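I've had three emails this month asking the same thing, so let's talk about cleaning painted walls without wrecking the paint. I did wreck ours once, in our first apartment, with one of those white melamine sponges and far too much enthusiasm. I got the greasy handprint off, and in its place I had a shiny patch you could see from the front door!

Start dry. I know it's tempting to go straight in with the spray bottle, but dust plus water makes gray streaks, and then you're cleaning up your own cleaning. I use an old microfiber cloth rubber-banded over a flat mop and go from the top down, one strip at a time. A pillowcase over a broom works too (my grandmother's method, and she had the cleanest walls on the street).

Then the wash. My mix is 50 ml of white vinegar and a tiny squirt of dish soap in a bucket of warm water. Skip the vinegar if your paint is flat or you don't know what it is – plain soapy water does most of the job anyway. Try it first behind a door or down low where the couch goes, let it dry completely, and look at it again in the morning before you do the rest.

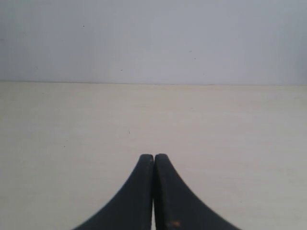 Wring the cloth out harder than you think you need to. Drips are the enemy, especially on pale paint, and they dry into little tracks that take forever to get rid of. Work from the bottom up for the wet part (yes, the opposite of the dusting), rinse with a second cloth, and pat dry with a towel as you go. Change the water when it looks like weak tea. I usually get through two buckets for a bedroom and more for the kitchen, where the grease is.

A few stubborn things I've had luck with:

- **Crayon:** a dab of plain white toothpaste on a damp cloth, small circles, wipe off. Not the gel kind, it just smears.
- **Pencil:** a clean white eraser. Check that it's really clean or you'll be adding to the art.
- **Grease near the stove:** baking soda and water mixed to a thin paste. Leave it for a minute and don't scrub.
- **Scuffs from chair backs:** a tennis ball. I didn't believe it either until Krystyna Olszewski did our whole hallway with one while I was making lunch.
- **Tape residue:** warm it with a hair dryer on low and roll it off with your thumb.

If a spot has gone right into the paint, stop rubbing. Touch it up instead, with a small foam roller so the texture matches, and feather out the edges. Keep a jelly jar of leftover paint for every room and write the color and the room on the lid. Ours says "hall, November" and that has saved me more than once.
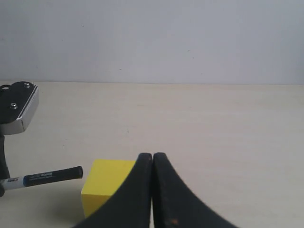

Murray Ormsby wrote in to say that touch-up paint never matches after a few years, however well you label the jar, and that he does the whole wall corner to corner and gets it over with. He also thinks I'm too soft on vinegar and would leave it out altogether.

Fair enough on the first one, Murray. Our living room gets strong afternoon sun and the jar paint was visibly darker when I tried it last spring, so I ended up rolling that wall too. In the hall, which gets hardly any daylight, I can't find my old touch-ups even when I go looking. As for the vinegar, I'm keeping it for the kitchen.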